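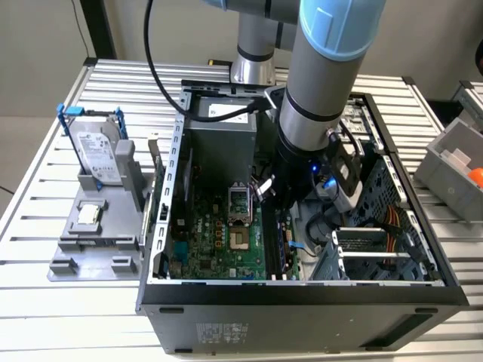
Wukance two-arm cell: second progress report to Belmont

Prepared by Anneli Saarinen, Rarkcombe site. Covers the work up to the end of October.

Where we are

The grant pays for us to find out if the Wukance kit can take memory, processors and hard drives out of retired office desktops and put them back in, at a cost that makes sense for a refurbishing shop. Liew, who sell the kit, say it can. After this period I would say it can do parts of that job, on a good day, with one of us standing next to it.

We are still on a single model of Dell tower, opened up and laid on its side. The plan was to be on to a second model by now. I took that out of the schedule myself. Until the cell handles one kind of case without help, a second kind only gives us more failures to write down.

What was tried

We made 32 full runs, all with the same start position and the same script. A run means processor out, memory out, drive out, each one placed in the gray fixture, then everything back in reverse. 20 of them finished with no hand on the machine. The sales sheet talks about "unattended operation," and I don't think that number earns the phrase.

The drive is the easy part. Caddies have something to grip and there is only one way they want to go. The processor is slow but better than I expected. Memory is where we lose most of our time. The arm will set a stick in the slot at a slight lean, push, read the force as a good seat, and move on. Ridwan Hartono has been checking each one by hand afterward, so for now our inspection step is Ridwan.

Practice board

Fikri Lumbantobing set up a practice routine on the upright board, which has memory slots, a processor socket and a place for the drive, so that we could tune the grip without putting real motherboards at risk. Scores there went up quickly. Liew would like us to include them in the headline result and I have said no.
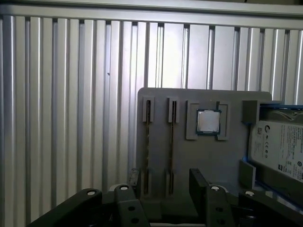 The trouble is that a practice board stays put and has clear space in front of it. A real case has walls, a drive cage and power wires that lie a little differently every time. We had a grip setting that worked on the board all morning and then failed on its first try in the tower. I'll report the board scores in an appendix, under their own title, and I'd ask that they not be quoted on their own.

Money

The base kit was bought in the first period and there is no change there. New this time is $2,000 for a revised fixture. I am not happy about it. The first one was sold to us as part of the package, and its memory pockets were too tight to release a stick cleanly. Liew call the new one an upgrade. I call it a repair and have asked for a credit. No answer yet.

Jomar Gatchalian has also asked what we would pay for support after the grant ends. The quote we got covers calls between 9 a.m. and noon only, which won't do for a shop that runs two shifts.

Does it pay?

Liew's savings estimate assumes a shop handling 500 towers a month, all alike, already opened, with the cables out of the way. I don't know a shop like that. Ours gets mixed pallets, and a person with a screwdriver does the opening. Take that labor out of the sum and the kit looks good. Put it back and it looks like an expensive way to do the quick half of the job.
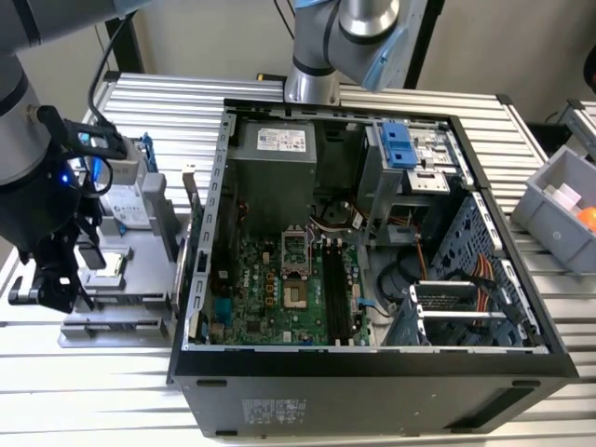 Stijn Van Leeuwen read a draft of this section and thinks I'm being hard on it. His view is that the handling is sound, that the failures sit in one step, and that a better check on memory seating would fix most of them. He also points out that nobody here has had to restart the controller since the last software update. I accept the second point. On the first, I'd want to see the check before I believe in it.

Next period

Same tower, same script, new fixture, and the run count starts again from zero. Fikri will try a second push on the memory with a lower force limit.
Cables will be left as they come, with no tidying before a run.
Ridwan keeps inspecting by hand, and his results go in the log next to the machine's own.
No further purchases until the credit is settled.

If the unassisted runs have not clearly improved by the next report, I will recommend that Belmont hold back the final payment and that we return the second arm while the return terms still allow it.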